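机器到底能不能替我们干活

昨天晚上洗完碗，手还没擦干，我妈在微信里问我，什么时候家里能有个机器人把这些事都包了。她每隔一阵子就要问一次，口气跟问我什么时候换个大一点的房子差不多。我回了她一个笑脸，然后坐在厨房的小凳子上想了半天，觉得这个问题值得好好写一写。反正这阵子在家的时间多，晚上也没什么地方可去。

先说说我自己。我在Emcombe待了6年，那是一家做小五金件的厂子，车间不大，人也不多，我管的是末端那几道工序：检查、装盒、贴标、码箱。外面的人一听说工厂，脑子里就是一排机械臂刷刷刷地焊汽车，火星四溅，特别威风。我们那儿可没有这种场面。我们有2台Mittal的码垛机，大的那台脾气好，小的那台一到梅雨季就闹情绪，其余的活儿基本上还是靠人手。有一阵老板很想把装盒也自动化，请了供应商来谈，对方带着漂亮的方案，讲得大家都很心动，最后卡在一个谁也没当回事的地方：我们的零件是散着倒进周转箱里的，横七竖八，有的还互相勾着。人伸手进去一捏一抖就出来了，机器要先看清楚哪个在上面，从哪个方向下手，捏多紧，勾住了怎么办。那个方案改了好几稿，我记得编号都排到227了（他们的编号大概不是从一开始的，不然也太吓人了），后来就不了了之。

所以每次有人问我机器能不能干家务，我总是先想到那个周转箱。家里可比周转箱乱多了呀！袜子是软的，碗是滑的，塑料袋一碰就变形，抽屉有的要往上提一下才拉得开，冰箱门上还挂着孩子的画。我家那扇橱柜门，合页松了一年多，要先用膝盖顶一下再拉，这种事情我自己都是住了几个月才养成习惯的，你让机器怎么知道？

不过话说回来，我也不是那种一味泼冷水的人。扫地机器人刚出来的时候我笑话过它，觉得它像一只迷路的乌龟，现在我家也有一台，Totex的，除了老是把自己卡在沙发底下，别的我真挑不出什么毛病。洗衣机就更不用说了，我外婆那一辈要是看见今天的洗衣机，大概会觉得家务已经全部被机器做完了。我们只是习惯了，习惯到不把它当机器人看。这么一想，我妈的愿望其实早就实现了一部分，只是剩下的那部分偏偏最零碎，最要用手。

最近几个月我看了不少这方面的东西，主要是Sondeo那个项目放出来的资料。他们先在电脑里搭一个房间，摆上桌子、书架之类的家具，再把机械臂放进去练。我一开始有点看不上，觉得在电脑里练有什么用，跟在岸上学游泳似的。后来慢慢看进去了，倒是觉得挺有道理。我们车间里试一次新夹具，要停线，要调，要有人在旁边守着急停按钮，一个下午试不了几回；在仿真里头，摔了撞了都不心疼，重来就是了。而且他们挑的东西也很实在，桌上放一个带旋钮和按键的黑盒子，让机械臂去跟它打交道，听上去一点都不惊人，可是家里和厂里有多少活儿，说到底就是跟这样的小东西打交道呢？
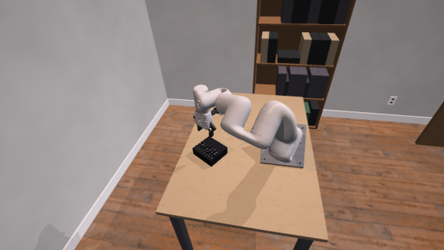

仿真房间里的机械臂、木桌和黑盒子
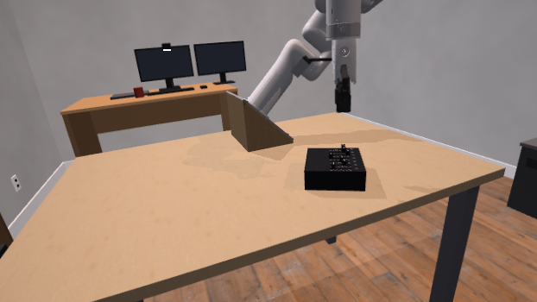
我一直觉得旋钮是个很好的题目。你想想看，一天里要拧多少次旋钮、按多少次按键：灶台、烤箱、洗衣机、收音机、车间里的调压阀，还有我们那台老封口机上的温度旋钮。那个封口机的旋钮我印象特别深，上面的刻度早磨没了，老师傅教我的时候就一句话，拧到“觉得对了”为止。我当时心里嘀咕这算什么教法，后来真的就会了，手指头上有一种很轻的阻力，过了那一点，封出来的袋子边就发黄。要把这种感觉讲给机器听，我是讲不出来的，我连讲给新来的同事听都费劲，只能让他自己去拧坏几个袋子。

按键其实也不简单。我有一次跟一个做自动化的朋友吃饭，我说按键总容易了吧，戳下去就行。他放下筷子跟我讲了快一个钟头：按偏了会碰到旁边那个，按轻了没反应，按重了把整个盒子推走，因为桌上的东西又没有拿螺丝固定住。我那天回家以后特地观察了一下自己怎么按电饭煲，发现我每次都是用左手扶着锅边，右手才去按的！用了这么多年，从来没注意过自己还扶了一把。只有一只手的机器要做同样的事，就得另外想办法了，比如贴着哪边用力，从上往下垂直地按。我觉得这正是有意思的地方，看别人怎么教机器干活，看着看着就把自己手上的功夫也看明白了一点。

那么到底能不能呢？我的看法是分开来讲。厂里的活儿，凡是东西摆得整齐、来得有规律的，机器早就能干了，干得比我好，也不用喝水不用上厕所。东西一散一乱，就得看值不值得为了机器去把它摆整齐。我们厂后来就是这么做的，没有再折腾机械臂，而是请上一道工序的同事把零件插在托盘里，再送过来。人多花一点点工夫，后面就顺了很多，小的那台码垛机也少闹了些脾气。有时候我们嘴上说是在等机器变聪明，实际上改一改自己这边的做法，问题就小了一半。

家里呢，我觉得还要等。擦一张空桌子，把一个杯子从这头拿到那头，这些事在演示视频里已经有了，看着也挺像样。可是一顿饭做完，台面上有菜叶子，有半瓶酱油，有湿抹布，有我老公随手放的车钥匙，你要机器把它们各归各位，它先得知道什么是垃圾什么是钥匙吧？我对演示视频还有个毛病，总爱去看进度条底下有没有写“几倍速播放”。有一回看人家叠毛巾，叠得真好看，四角齐整，我正要转给我妈，一看角上写着加速14倍。我算了算，那一条毛巾叠下来，我大概能把一整篮都收好，顺便还能骂孩子两句。

但是我还是把那个视频转给她了。我妈看完很高兴，说慢一点没关系，她自己现在叠毛巾也慢。这句话让我想了好久。我们在车间里待久了的人，什么都要算节拍，一件几秒钟，一个班多少件，不够快就不算数。可是家里的活儿没有节拍，夜里大家都睡了，有个东西在阳台上慢吞吞地收衣服，收到天亮也没人催它。我妈的手腕前年做过小手术，拧瓶盖和拧煤气灶的旋钮都要歇一下，对她来说，能有个东西稳稳当当地替她拧那么一下，恐怕比什么会跳舞会翻跟头的都强。我以前老拿厂里的标准去衡量，这一点确实是我想窄了。

还有钱的问题，我暂时不敢想。车间里的机器坏了有维修合同，一个电话打过去，第二天人就来了。家里的机器要是坏在半道上，手里还举着我那口砂锅，我找谁去？扫地机卡在沙发底下，我趴下去掏出来就是了，一条机械臂我可掏不动。邻居家楼上那对小夫妻倒是很乐观，说等他们孩子上小学的时候肯定就有了。孩子现在刚会爬，我替他们算着日子呢。

打算到10月份，等厂里那条线重新排过以后，我再去问问老板还想不想试装盒的事。现在托盘有了，零件也整齐了，跟当年的条件不一样，说不定这回真能谈成。要是有进展，我再上来跟大家说。你们家里或者厂里要是已经有什么机器在帮忙干活，不管是好用的还是放在角落里吃灰的，都请在下面留个言，我特别爱看这些。我得先去把锅刷了，泡了一晚上了。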